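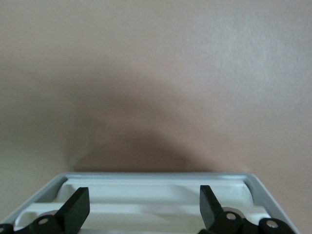

Can I use one Bademwood parking account for two cars? Sure, as long as both plates are on the account before you park, and only one of them is parked on a monthly permit at a time.

Permits > Getting Started > Setting Up Your Account and Plates

By Marisol Boateng
Updated in September

Okay, so this is the part of the guide I get the most emails about. If you already have your welcome letter with the account number on it, you're in good shape. If you don't, go back to the section on applying and come back when the letter shows up (check your spam folder, mine went there too).

Everything below happens in the Trover app or on the Trover website. The screens are the same, the buttons are just bigger on the website, and I use the website whenever I have a lot of typing to do.

Adding your first car

1. Sign in with the email address you used on your application. A different email makes a brand new account with no permit on it, and then you'll be calling us to merge the two.

2. Tap Vehicles, then Add a Vehicle.

3. Type your plate with no spaces and no dashes. Pick the state from the list. It starts on whatever state you picked last time, so look before you move on.

4. Watch your zeros and your letter O's. The cameras at the Symonenko Garage read exactly what's on the plate, and if the account says something else, the gate stays down.

5. Tap Save. You should see the plate in bold with the word Active next to it. If it says Pending, give it until the next morning.

Note: Vanity plates with a symbol on them (a heart, a star, that kind of thing) go in without the symbol. Just skip right over it.

Adding a second car

6. Go back to Vehicles and do it all over again. You can have up to 4 plates on one account, which covers most households I've dealt with.

7. Choose which car is your main one by tapping the circle on the left. Your monthly permit follows the main car unless you switch it.

8. To switch, tap the circle next to the other plate and wait for the green bar across the top. Do this before you pull in! The switch doesn't reach backward, so if you park at 8:00 a.m. and switch at 8:20, those first twenty minutes belong to a car with no permit.

Caution: Don't delete a plate while that car is parked in a garage. The gate won't know who you are on the way out, and you'll be charged the lost ticket rate. I've done this myself, in the rain, with a line of people behind me — not a good afternoon. Wait until you're home.

Setting your garage and level

9. Tap My Permit and look at the garage name. We have two garages on the monthly plan: Symonenko, with 248 spaces, and Nondunero, with 165. Your permit works in one of them, the one on your letter.

10. If the name on the screen doesn't match the letter, stop and email me before you park. It's a quick fix on my end and a slow one after you've gotten a citation.

11. Pick a level if you're asked. This only comes up at Nondunero, where the roof is open and costs less. At Symonenko you can park on any level except the ground floor, and that one stays hourly until 6:00 p.m.

Note: A permit gets you into the garage. It doesn't hold a particular space for you. Dennis Wragg asked me to put that in bold, and I can't do bold in this version, so please read it twice.

Payment

12. Tap Payment, then Add Card. The first month is charged as soon as you save the card, and after that it's the first of each month.

13. Leave AutoPay on if you can stand it. Turning it off is fine, but a permit that isn't paid by midnight on the 5th drops off, and getting it back means going to the end of the waiting list. That list had 100 names on it the last time I looked.

14. If your employer is paying, skip steps 12 and 13 and enter the employer code under Billing. Codes come from Arif Thambiah in our office. They're all capitals, and yes, it matters.

Test it before you need it

15. Drive up to the gate slowly and stop with your front wheels on the yellow line. The camera needs a second or two. Tailgating the car in front is the number one reason it misses a plate.

16. If nothing happens, press the help button on the post. Don't pull a ticket! Once you've pulled one, the system treats you as an hourly customer for that whole visit, and Yolanda Iwasaki has to reverse the charge by hand.

Got a rental or a loaner for a few days? Skip ahead to Temporary Plates, it's a shorter process.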